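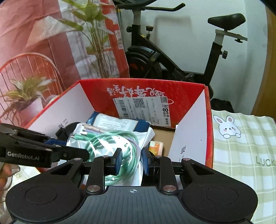
According to Murdo Haldane, a storage plan fails at the point where goods are put away without a record of where they went, and most of the cost of a lost item is the time spent looking for it. The remark introduces the subject of this chapter, which is the assignment of goods to storage locations.

Chapter 2
Storage Location and Retrieval

2.1 Scope

Chapter 1 treated storage as a question of volume. A room was said to be full when the goods in it took up all the usable space. In practice a store stops working well before that point. As open space shrinks, goods are placed in front of other goods, and each retrieval requires a second move. This chapter measures that effect and compares two methods of assigning locations.

2.2 Terms

A location is any place that can be named and can hold one or more items. A shelf, a drawer and a carton are all locations. A location may sit inside another, in which case the outer one is called the parent.

Fixed assignment gives each type of item one location, which is kept for it even when stock is out. Open assignment places an item in any free location and records the choice. Fixed assignment wastes space. Open assignment depends on the record being right.

Search time runs from the request until the item is in hand. It includes the time needed to move other goods out of the way and put them back.

2.3 The Brumeslow Store

The worked problems use the parts store at Brumeslow, which held 1133 items in 171 locations when it was surveyed in August. The mean load is therefore 6.63 items per location. The mean hides a wide spread: many locations held a single item, while the deep cartons on the lower shelves held far more. Section 2.5 shows that search time follows the load of the location searched and is poorly predicted by the mean.

Readers who have not worked through the Galbraith tables in Chapter 1 should do so before going on. The same symbols are used here without change.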